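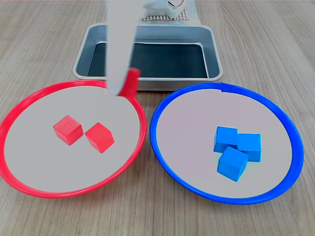 Zistside, the maker of everyday tableware for homes, schools and cafes, announced today that its Whitlock collection will be available in stores and online from June. The collection is the result of two years of work with families, school kitchens and small restaurants, and it is the first range of the company that was planned from the beginning to be sold piece by piece. A customer can buy one plate, use it for some months, and come back for more when the household grows. The plates are large and round, with a light inside and a raised rim in a strong color such as red, so that the edge is easy to find for small children and for older people whose sight is not so good as before.

The Whitlock collection has 68 pieces. It includes dinner plates, side plates, shallow bowls, deep bowls, cups, serving dishes and trays. All pieces of one size have the same base, and for this reason they can be stacked together in a narrow cupboard even when they were bought in different years. The company will keep the sizes and the colors without change for at least seven years.

"When we spoke with parents and with school cooks, we heard the same wish many times," said Evie Hebden, head of product at Zistside. "They break or lose a plate, they go to the store, and the plate is not made anymore. Then they must buy a full set again. We wanted to make a collection where this problem does not exist. If you need one bowl, you should be able to buy one bowl."

Before the start of production, Zistside gave early pieces to households and kitchens in five towns. The participants used them at breakfast, lunch and dinner and wrote down their opinions in a small notebook. Many of these opinions led to changes. The first cups were too wide for the hands of young children and became more narrow. The first deep bowls were difficult to dry because water stayed in the ring under the base, so the ring now has two small openings. Several cafes asked for a serving dish with a lower side, and this dish was added in the last months of the work.

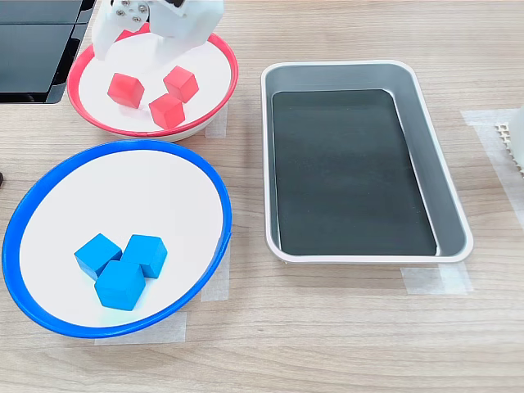 FOR SCHOOLS AND KITCHENS

Together with the retail collection, Zistside is opening a supply program for schools, day care centers and community kitchens. The program has the name Redine, and it is managed by Roltier, the distribution partner of the company. Members of Redine can order single pieces at the same price per piece as a large order, and there is no minimum quantity. Orders that arrive at Roltier before noon on Friday will leave the warehouse at the beginning of the next week.

In its first year, Redine will accept 1,000 kitchens. Applications are made by a short form on the Zistside website. The kitchen must give the number of meals it serves each day, the type of dishwasher it uses and the name of one person who will receive the deliveries. There is no fee for joining, and a member can leave the program at any time by writing to the service team.

Members also receive a printed guide about the setting of tables for mixed age groups. The guide was written in simple language and has large type, so that it can hang on the wall of a kitchen. It explains how to choose the right plate size for different ages, how to store stacked pieces safely and how to mark them for separate groups or classrooms.

"A school kitchen has very little time between two lunches," said Hebden. "The people who work there know much better than we do what a good plate must be. With Redine we will ask them every year what should be different, and we will publish the answers, also when they are not comfortable for us."

AVAILABILITY

The Whitlock collection will be sold by independent kitchen stores and in the online store of Zistside. Retailers who would like to show the collection can ask for a display package, which includes one piece of each size and a folder with color cards. Replacement pieces will be listed on a separate page, sorted by size, and can be ordered without buying any other product.

ABOUT ZISTSIDE

Zistside designs and sells tableware for daily use. The company works with homes, schools, cafes and care homes, and its products are distributed by Roltier.

PRESS CONTACT

Evie Hebden, Head of Product, Zistside
Product samples and price lists are available for journalists on request.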